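Home | Boards | Foils | Sails | Manuals | Dealers | Contact

Print this page | E-mail this page

Rurura Foil Set-Up Guide
Section 4: Fitting the foil to the board

Read this section through before you open the hardware bag. Work on grass or a padded mat, with the board upside down and the fin box facing you. The steps apply to the Rurura 181 board with either front wing.

4.1 Assembling the fuselage

1. Wipe sand and salt from the mast foot and the fuselage socket.
2. Put a thin film of marine grease on each bolt thread.
3. Seat the mast in the fuselage and start both bolts by hand.
4. Tighten the bolts in turn, a half turn each, until the mast no longer rocks.
5. Slide the front wing onto the fuselage nose and fasten it.
6. Fit the rear wing with its label facing the mast.

Note: The rear wing ships with 2 shims. Leave both in the bag for your first sessions.

CAUTION: Wing edges are sharp. Keep the covers on until you are ready to carry the board to the water.

Between sessions, keep the wings in their covers and store them indoors, away from heaters and direct sun. A shelf or closed cupboard is fine as long as nothing heavy rests on them.

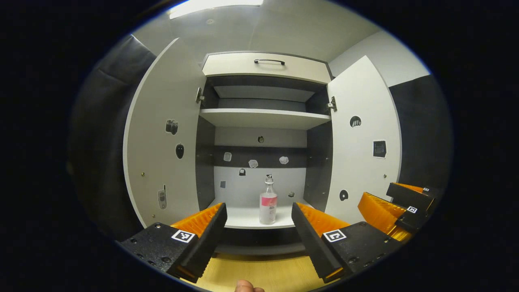

Text: Cherry Mae Estrella
Technical check: Amado Cabanatuan, Laltetti
Revised Thursday, June 1, 2023

4.2 Mounting the mast

1. Remove the fin box plug and check the box for cracks.
2. Lower the mast head into the box with the front wing pointing toward the nose.
3. Push down firmly until the head sits flush. Do not use a mallet.
4. Insert the deck bolts from the top side with their washers.
5. Tighten the rear bolt first, then the front one.
6. Grip the fuselage and try to move it from side to side. If you feel play, take the mast out, clean the box and start again.

Note: Boards sold before February use the older Troletura washers. These are thinner, and 2 must be stacked under each bolt head.

4.3 Before you launch

Check every bolt again after the first 400 meters of sailing, then at the end of the day. Carry the board to water deeper than the mast before you turn it over.

CAUTION: Wear a helmet and an impact vest. In a fall, push away from the board and keep clear of the wings.

Rinse all parts with fresh water after use. Do not leave the mast in the box overnight. Salt can lock the head in place, and forcing it out will damage the box and void the warranty.

For spare bolts and washers, contact Aileen Cruzado at the Buenaventura parts desk. Have your board serial number ready.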